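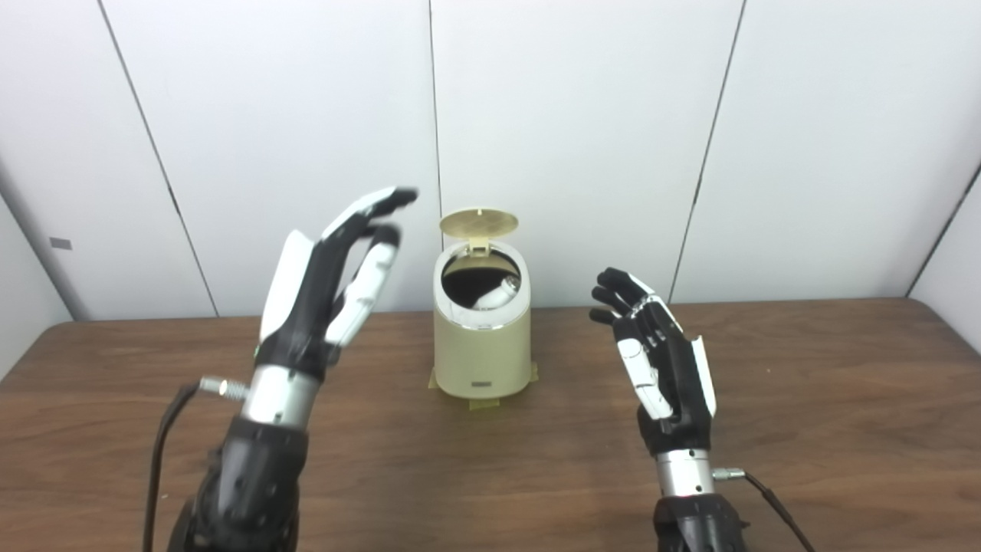
Courses > Community Development > Handouts > Session 4

Shared Use of School Buildings in Small Towns

8/10/21, by the Course Instructor
Last updated: March

Read these notes before the session. They cover the background, the parts of a shared use agreement, and the two cases we will work through in class. Bring a copy of any agreement you can find from your own county. Most school districts will send one if you ask the office.

Background

Many small towns want a place where people can meet, exercise, take classes or leave their kids after school. Few of them can pay for a new building. Even when a grant or a gift covers construction, there is still heat, insurance, roof repair and staff to pay for every year afterward. A town that already has a school has a gym, a kitchen, restrooms, parking and usually a ball field, and most of that is locked in the evening and through the summer.

Shared use means that the district opens some of this space to the public or to an outside group under written terms. It goes by several names. You will see "joint use," "community use" and "facility use" in the readings. In this course we use "shared use" for all of them, except where a state law uses a different term.

There are three common forms:

Open use. The district leaves outdoor areas such as the track or playground unlocked at set times. There is no staff and often no written agreement beyond a board policy.

Permit use. A group fills out a form for a particular room and time. Each request is handled separately.

Partner use. The district and another body, such as a city, a county or a nonprofit, sign an agreement for regular use over a year or more.

Most of this session is on partner use. It takes the longest to set up, and most of the disputes in the readings come out of it.

What goes in the agreement

Parties and purpose. Name the legal bodies that are signing. A club that has never been incorporated usually cannot sign, and will need a sponsor that can.

Space. List rooms and outdoor areas one by one. "The gym" may or may not include the locker rooms, the bleachers and the storage closet behind the stage. Attach a floor plan.

Hours. State the regular hours and who has priority when there is a conflict. School events nearly always come first. The agreement should say how early the partner has to be told about a conflict and whether another room will be offered.

Costs. Separate the direct costs (extra custodial hours, power, supplies) from wear on the building. Some districts charge only the direct costs. Others trade: the city mows the school fields, for example, and its recreation program gets the gym. A trade should still have dollar values written down so that both sides can see if it gets out of balance.

Supervision. Say who unlocks, who locks up, and who is in charge of the people inside. If minors are present, say which background check rules apply. Do not assume that the district's rules cover the partner's staff.

Damage and cleaning. A short checklist signed at the start and end of each use settles most arguments. Say how repairs are billed.

Insurance and liability. The district will usually ask to be listed as an additional insured on the partner's policy. State law on recreational immunity varies a great deal, and in some states it covers outdoor areas but not indoor ones. Look up your own state before class.

Changes and ending. Give a notice period. The sample agreement in the packet uses 60 days. A shorter period is hard on a program that families depend on, and a district may refuse a longer one if enrollment is changing.

Case A: Bumlow

Bumlow has one school building and no community center. A local nonprofit, Liltance, wanted to run an after-school and early evening program there. The board agreed in principle, and the program began on a verbal understanding while the paperwork was being drafted.

The first disagreement was over custodial overtime. Liltance expected its staff to sweep and take out the trash. The district's labor contract said that only district employees could do that work when the building was open. Neither side had read the contract with the program in mind. The bill came at the end of the semester and was larger than the program's supply budget.

The second was over the kitchen. The program served a snack, and the room had been described to parents as available. The district considered the kitchen off limits without a trained food service employee present.

Both points were settled in the written agreement. The program moved its closing time earlier to fit the regular custodial shift, and snacks are now brought in ready to serve.

Case B: Brustau

In Brustau the shared building is Vasylenko Hall, a former elementary school that the district still owns. The county uses the ground floor for senior meals and exercise classes. The district keeps records and furniture upstairs.

Here there was a written agreement from the start, but it was silent on large repairs. When the boiler failed, each party believed the other was responsible. Meals were moved to a church basement with no ramp, and some of the regular diners stopped coming. The parties later agreed to split major repairs and to pay into a reserve each year.

Questions for discussion

Which clauses would have prevented the Bumlow dispute? Could they have been written before the program had any experience in the building?

Was a split of repair costs fair in Brustau, given that the district owns the building and could sell it?

Who should be at the table when an agreement is drafted? Consider custodial and food service employees as well as the people who will use the space.

Assignment

Write a shared use agreement outline for a building you know, two pages at most. Use the headings above. Where you do not know a fact, write down which office you would call to get it. Hand it in at the start of the next session.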